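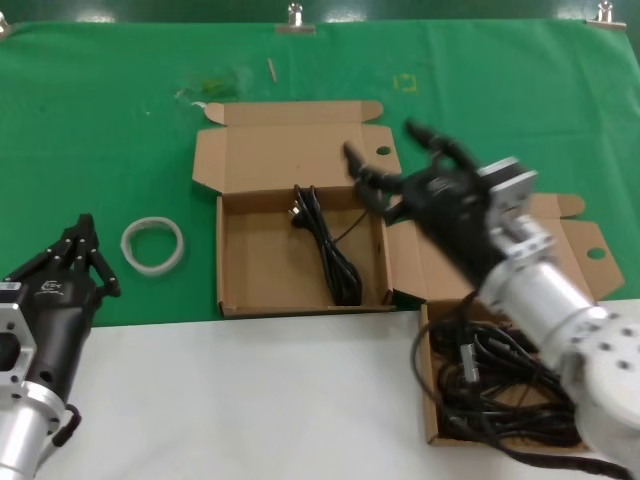
A reader commented on my drawer post last month asking why I bother boxing cables at all, when a shopping bag on a hook does the same job and takes two seconds. Fair question! I used the bag method for years. Then one evening I needed a single power cable, pulled on it, and the whole bag came out with it like a bird's nest on a string. So, boxes.

Small brown cardboard ones, to be exact, with a fold-back lid. I save them from deliveries (the ones Fostley ships its desk lamps in are my favorite size) and they cost me nothing. If you don't get many packages, Cloko sells flat-packed ones, and they fold up in a minute.

What you need

A bunch of cables you've been avoiding
A few small cardboard boxes with lids
A cloth for the table
Binder clips, the metal kind
Something to tie with (twist ties, fabric strips, whatever is in the drawer)
A marker

Set up the table first

I skipped this part forever and I regret it. Cables slide. Plugs scratch. You pull one end and the other end sweeps everything onto the floor. Now I spread a green cloth over the back of my white table and clip it along the far edge with three binder clips, one toward each corner and one near the middle. It stays put even when I'm tugging at something. I leave the front of the table bare so I have a smooth place to work.

Any cloth will do, but go for a plain color. Black cables on a dark patterned tablecloth are no fun after dinner – ask me how I know.

Sort before you coil

Tip everything out and make two piles: cables you can name and cables you can't. Don't stop to test anything yet or you'll be there until midnight. The mystery pile goes in its own box, tangle and all, and I mean that. Let it be a mess for now. You'll get through the easy ones much faster if you aren't picking at knots the whole time.

Coil the good ones

Start at the plug end. Hold the plug in one hand and lay the cable around in loops a little smaller than the box. Don't wrap it around your elbow! I know, everyone's dad did it that way, but it puts a twist in every loop and the cable fights you when you open it up again. Let the cable turn a bit between your fingers as each loop goes down. If it wants to go the other way, let it.

Lay the coil in the box with the plug on top where you can grab it. A thick power cable gets a box to itself. Thinner ones can share, as long as each one is tied.

About the ties: keep them loose. I used to cinch mine down hard and ended up with a permanent kink in a perfectly good monitor cable. You should be able to slide a finger under there.

Label the lid

Some of my boxes have a round hole in the side flap of the lid, and it makes a handy finger pull when the boxes are packed close together on a shelf. Write on the front, though, so you can read it without taking anything down. I write what the cable is for and how long it is. My longest one is 280 centimeters and I was so pleased to find out that I wrote it in capital letters.

Back to the mystery box

Give it a separate evening. Find the loose ends first and work from those, feeding each one back through the tangle. Pulling tightens everything, so shake the bundle gently instead and let some air in. When a connector snags, take it out the way it came in.

Anything that comes free and still means nothing to you gets a sticker with the month on it. Mine say October at the moment. If I haven't gone looking for it after 5 months, it goes to the electronics drop-off.

I keep the finished boxes on the bottom shelf of an old Drinitz bookcase, lids closed, labels out. The two I use most live at the left end by the door, and the extension cord still doesn't fit in anything I own, so it hangs on a nail.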